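Subject: Re: [gandbridge-eats] Dabbas, new lunch counter on Verkura Street

Rawan Daher wrote:
> Has anyone tried Dabbas yet? I walked past at noon and the line
> was out the door. Is the lentil plate worth the wait, and is
> there anything for people who don't eat dairy?

I went twice in May. The lentil plate is good, heavy on the cumin, and it comes with pickled turnip and flatbread. Ask for it without the yogurt and they swap in tahini at no charge.

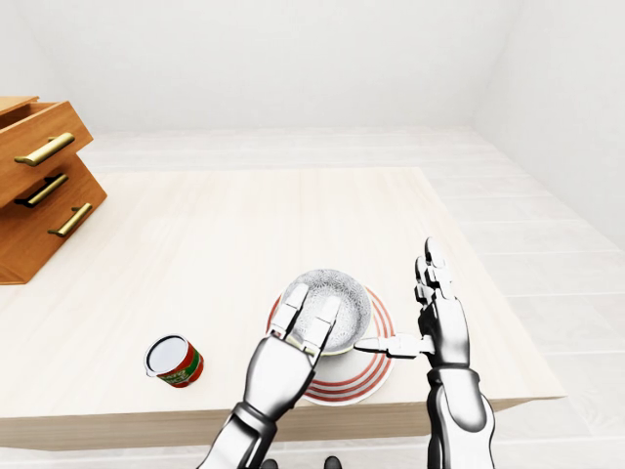

Posted by Issa Darwish to gandbridge-eats

The fried cauliflower was better the first time. On my second visit it was soft and needed salt. The okra stew is vegan and sells out by 1:15, so order that first if you want it. Lunch with a mint tea came to 9 dollars.

Seating is tight — two long tables and a window ledge. I took mine out and ate by the Vukix building, where there are benches. If you go after 2:00 there is hardly any line, but the menu is down to soup and sandwiches by then. 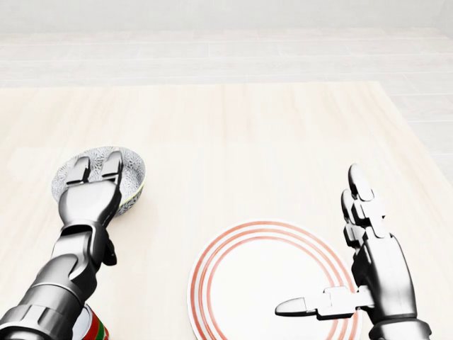 Bowl, plate and can on the table.

They also take phone orders for groups. Call before 10:30 and ask for the tray menu.

Issa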